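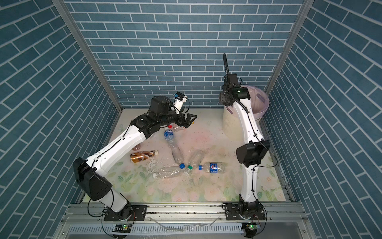

Figure 4. Bottle-sorting cell, both arms over the mat, bin in the back right corner.

Support > Two-Arm Cells > Faults and Recovery
Nov 30, 2023 | By Stefaniia Panasiuk

Fault 307: Grip lost on a wet bottle

We love this cell, and bottles are the most fun you can have with it! They roll, they crinkle, and sooner or later one leaks. Fault 307 comes up when a gripper closes and the Prurnance controller finds nothing between the fingers. In October our Iltley bench threw it over and over until we found water on the mat and on the finger pads.

CAUTION: Both arms stay powered during a 307 hold and can move on reset. Keep your hands outside the walls until step 2 is done.

1. Press Stop on the controller. Let both arms come to rest.
2. Switch off power at the supply and wait 20 seconds.
3. Check the cable tray and the small circuit boards below the front rail. If either is wet, leave the power off and contact support.
4. Take out every bottle. Empty any that still hold liquid and tighten the caps.
5. Blot the mat dry, working from the rail toward the back wall. Don't spray cleaner inside the cell.
6. Wipe the finger pads on both grippers with a dry, lint-free cloth.
7. Restore power, home the arms, and run Grip Check with one dry bottle.
8. Put the rest back a few at a time and press Resume.

NOTE: If Grip Check fails with dry pads, raise Close Delay to 800 ms and try again. Darnell Pennington on our bench team found this setting helps a lot with thin, crumpled bottles, and it's a real treat to watch them get picked up cleanly.

NOTE: Cells with the older Stalteck firmware show this fault as "No Object." The steps are the same.

Get new guides by email. Subscribe | Unsubscribe at any time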